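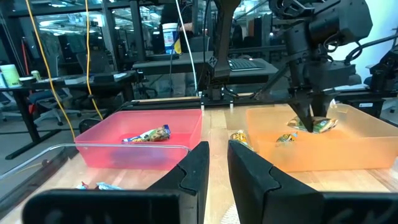 Soreck stacking snack bins: bright, cheap to like, and very good at chip packets

Home Reviews Kitchen Storage Contact

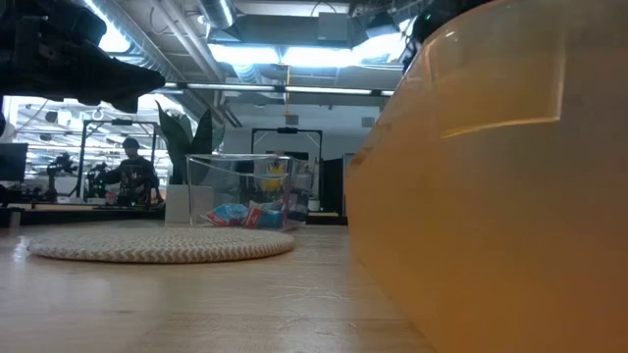 Words by the Stondbridge home and kitchen desk | 1 Sep 2019

I have a soft spot for coloured plastic, so take my excitement with a grain of salt, but I've been using these Soreck bins since July and I still like looking at them every single morning. They're see-through without being clear, if that makes sense. You get the colour of the bin first and then the colours of whatever is inside it, and a few snack packets on the bottom end up looking quite cheerful.

I bought the set of 4, two in a pinky red and two in orange. The orange is my favourite by a long way. On a pale wooden table it goes almost honey-coloured when the light is behind it, and near the base it gets deeper and warmer. The pink is prettier in the cupboard than I expected too!

What I use them for is snacks, the small crinkly packets that slide off every shelf and hide behind the flour. A shallow bin suits them perfectly. You can lay the packets flat, see which flavour is which from above, and pull one out without the rest coming along for the ride. I keep savoury in orange and sweet in pink, and the household has more or less stuck to it (more or less – somebody keeps filing muesli bars under savoury).

Before this I had everything in a Dosotent clear acrylic box, the sort with an open top. I still own it and I still think it's a lovely thing. It lives beside a pot plant in a square white planter and catches the light beautifully. But packets go into it in a heap and stay in a heap, and whatever you want is always at the bottom. It's now where the overflow goes, and it's better at that job. If you buy in bulk, keep a deep box for the spares and put only a few of each in the shallow bins.

Cleaning is easy. Warm water, a bit of dish soap, a soft cloth. I haven't put mine through the dishwasher and I wouldn't, as I did that to an older set and the rims were never the same again. Crumbs show up on the orange less than on the pink, for what it's worth.

Now the grumbles. The glossy finish picks up fingerprints, and on a bare table the bins slide a little if you bump them. I've started putting an off-white woven mat from Ehlers under whichever one is out for morning tea, and that sorted the sliding and saved my tabletop from any more scratches. It's a round mat with a braided edge and it looks great next to the orange, so I'm calling that a win.

I'd also love a lid. Even a loose one would do, just for carrying a full bin out to the backyard on a windy day. And a green one, please, Soreck, if you're taking requests.

Would I buy them again? Yes, and I already have my eye on another pair for the tea bags. They've made a boring corner of the kitchen a nice place to rummage, and I can see straight away when we're down to the last packet.

Score: 4 out of 5

Contact us | © Stondbridge Reviews | Back to top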